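About Us

Hi, and thanks for stopping by! I'm Syafiqah Ismail, and I run Flutis with Kaan Akgül. We write house rules for people who teach robots to handle everyday stuff, and we use those rules ourselves all day long, so if one of them is silly we're the first to get annoyed by it.

We're a small company in Bridham, up the stairs over a tile shop. There are 5 of us on staff plus a changing group of collectors who go out to real homes with hand-held grippers and pick things up, put them down, sort them and pack them. The recordings go to labs that train robots. The rules go to anybody who asks. That second part is the reason for this page, so I'll spend most of it there.

How we got started

Kaan used to check safety paperwork for packaging machines, and I was doing quality control on recordings for a firm that had a lot of data and no agreement on what a good grasp looked like. One collector would squeeze a bag of chips till it popped, and another would barely touch it, and both clips got the same green tick. I complained about this to Kaan over lunch, he wrote a page of notes on the back of a parts list, and we still have that page taped up by the kettle (it has soup on it).

Those notes turned into what we now call the Liem Guide. Liem is the name of the street where we had our first room. The first version had 20 rules in it and was far too bossy. The one we use now is longer but a lot friendlier, and it gets a fresh edit every June, when we sit down and go through all the comments that came in over the year. Last time there were 1746 of them! A good chunk were about the wording of the rule on zippers, and yes, we fixed it.

What's in the guide

Mostly plain things. Look at what you're about to grab before you close the fingers. Take soft packs by the sides with a flat, even squeeze, and stop closing once the pack is held. Keep your free hand out of the way of the fingers. If two people are working over the same surface, agree out loud who goes first, and the other one waits with their gripper back from the middle.

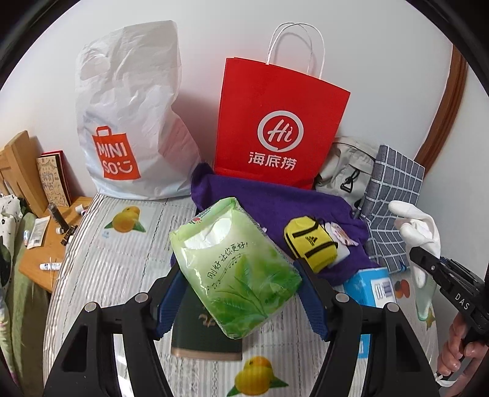
Tissue pack held at both sides, second gripper over at the right. Soft packs have a chapter of their own in the guide.

We also have a firm rule about mess, and it surprises people. Don't tidy up first! A home robot is going to meet crumpled bags and patterned sheets and piles of odds and ends, so we ask collectors to work with the room as the household lives in it. What they do have to clear away is anything private or risky. Mail with an address on it goes in a drawer. So do medicines, bank cards, family photos and anything sharp. The household gets a checklist the evening before, and we go through it again at the door, and if somebody would like an item left alone then it's left alone, no questions.

Then there's the boring bit, the paperwork. Every session has a signed consent form in a language the household reads comfortably. People can pull their recordings later on, and we pass that request along to every lab that has a copy and wait for the reply in writing. We won't work with a lab that won't agree to this. It has cost us two contracts so far and I'd do it again.

How we check ourselves

Kaan runs the reviews. He picks clips without knowing who recorded them and marks them against the guide, and then a second reviewer does the same clips from scratch. If they disagree, I get called in, which usually means the rule is badly written and I have some typing to do. We've been through some 2000 clips this way, and I've lost most of the arguments.

Reviewers are also allowed to fail my clips. They do. I have a habit of lifting before the grip has settled, and I've been sent back to the practice table more than once.

Who uses our rules

Our own collectors, of course, and a training school called Fikness that uses the guide in its evening course on robot handling. Their students send the best comments, especially the ones who've never touched a gripper before and ask what we mean by "gentle." (We now say what we mean by gentle. It takes up half a page.)

Want to get involved?

If you'd like a copy of the guide, drop us a note through the contact form and tell us a little about what you're working on. It's free to use and you can change it to fit your own setup, just please keep the consent section whole. If you live near Bridham and want to try collecting, come by any morning after 10 and ask for Kaan or me. The bell sticks, so give it a proper push.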